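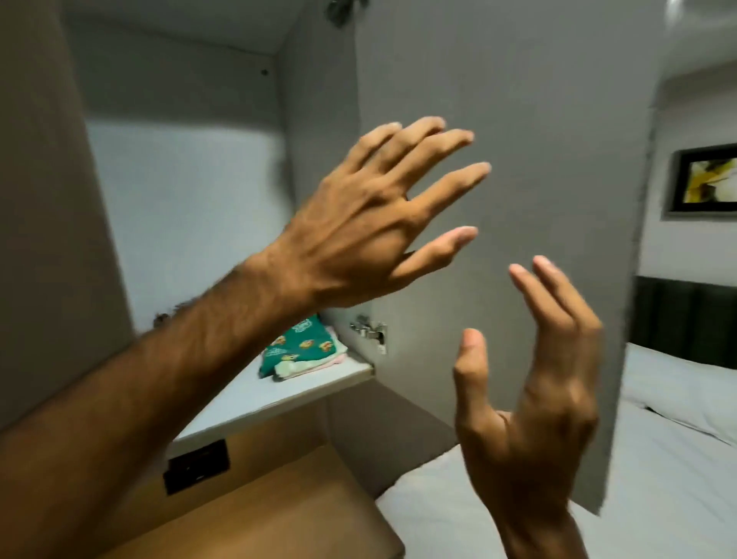
Les mains au niveau de l'étagère, armoire ouverte

kwan_bzh
Salut ! Je continue le journal de bord du projet Lallow (club robotique de Brarville, tâche « ranger le linge »). On en est à 897 séquences filmées en vue tête, et j'ai un doute sur le découpage : pour vous, le pliage et l'armoire, c'est une seule tâche ou deux ?

tournevis15
Deux, sans hésiter. Le pliage, c'est du tissu mou, l'armoire c'est surtout de la porte et de l'étagère. Si tu mélanges, ton modèle va ramer.

kwan_bzh
Mouais... Wycliffe Muli, qui encadre le club, veut tout garder d'un bloc. Moi je coupe au moment où les deux mains sont à plat sur le tissu, bien étalées
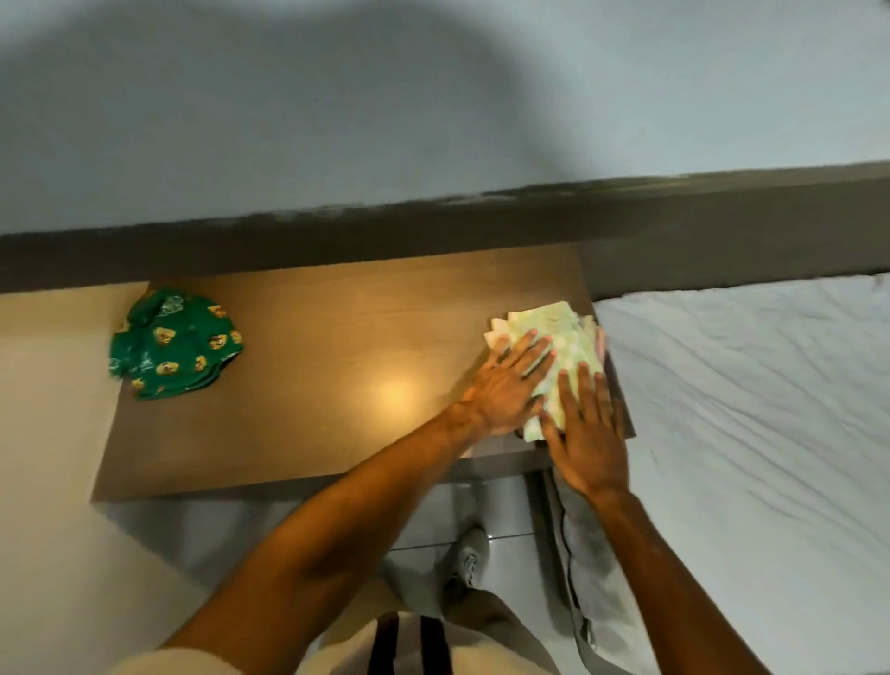 et je relance un segment dès qu'elles quittent la table. Ça me fait des bouts de 10 à 15 secondes, c'est quand même plus facile à annoter !

Clutance
Pas d'accord avec tournevis. L'an dernier on avait tout découpé, résultat : 1543 segments et un bras qui s'arrêtait entre chaque geste comme s'il réfléchissait. Garde les longues et mets juste des repères dedans.

tournevis15
Ça, c'était votre code, pas le découpage :)

kwan_bzh
Bon, je teste les deux versions avant la démo de février et je poste les courbes.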